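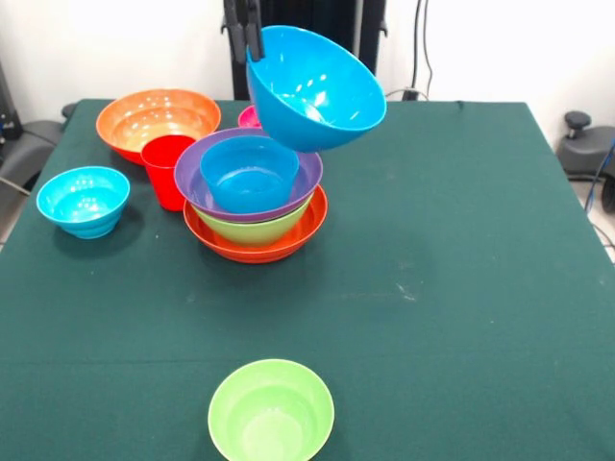 Large blue bowl gripped at the rim, over the stack

Bowl rotates in the fingers after pads change, what is your routine?
Forum: Grippers and end effectors

renu_solanki
Hello all. I am looking after a small tabletop cell which nests plastic bowls by size. Two-finger gripper from Stalar, dark green cloth on the table, fixed camera. In February I changed the finger pads to the Kundik ones and since then the big bowls do not stay level. We take them by the rim on one side, so the weight hangs away from the fingers, and in the photo you can see how the bowl is tilted with the inside facing the front. A few degrees I can accept, this is too much for placing.

Grip force is 60 percent, same as before the change. Pads were glued according to the sheet. I wiped them with alcohol in the morning. Is it the pads or should I look somewhere else?

oldservo
Torque from a rim grasp is what it is. No pad will hold a big glossy bowl level from one side. Move the grasp point or accept the tilt and correct it in the placing pose.

renu_solanki
With the old pads it was better, same bowl and same grasp point. So I don't think it is only geometry.

houda.ouali
I had this with Kundik pads too. They come with a thin film from the molding and alcohol alone does not remove it. What I do:

1. Power off the gripper and open the fingers by hand.
2. Rub each pad with a gray abrasive sponge, only until the shine is gone.
3. Wipe with alcohol, let it dry for 6 minutes.
4. Close the fingers slowly on a strip of paper and pull. It should resist the same at the top and at the bottom of the pad.

If the paper comes out easily at the bottom, your fingers are not parallel and you must shim before you do anything with the force.

oldservo
I would not sand a new pad. You lose thickness and then your closed position is wrong. Malhotra sells pads which are ready from the bag, a little more expensive.

houda.ouali
You don't take away any thickness you could measure, it is a sponge and not a file. I have done it on every set, and they go to 2,000 cycles before I replace them. Please do the zero again afterwards anyway.

renu_solanki
Thank you both. I did the paper test. Top is good, bottom is loose on both fingers. So now I am looking for a shim.
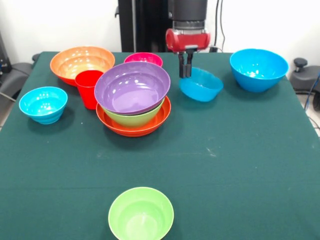
Second question while I am at it, about the approach height. After a pad change I always teach it again with the arm straight above a bowl, fingers pointing down, and I lower it in small steps. The difficult one is the blue bowl with the wavy rim. Here it lies on its side under the fingers with the opening to the left, and the upper edge is the part they reach for. On a wavy rim the height depends on where you come down, high place or low place. Do you teach for the high one?

oldservo
Teach for the low one, with a soft stop in force. If you teach for the high one you will pinch air half of the time.

houda.ouali
I disagree a little. With the low one you press the rim into the base of the fingers when a high place comes. I set the height from the high place and then go down by half the wave. Check also your opening, mine is 51 mm before the approach and with wider I touched the neighbor bowls.

renu_solanki
Half the wave sounds reasonable, I will try it. Opening is the full stroke at the moment, I never reduced it. Does somebody know if Dideo controllers keep the opening value after power off? Mine went back to the default one time.

houda.ouali
Only if you save it to the tool file and not to the program. Menu Tool, then Store. Write it on a label too.

renu_solanki
Shim is in, 0.1 at the bottom of each finger. The paper now holds the same in both places. I have not touched the force yet, first I do the zero and the big bowl again in the afternoon.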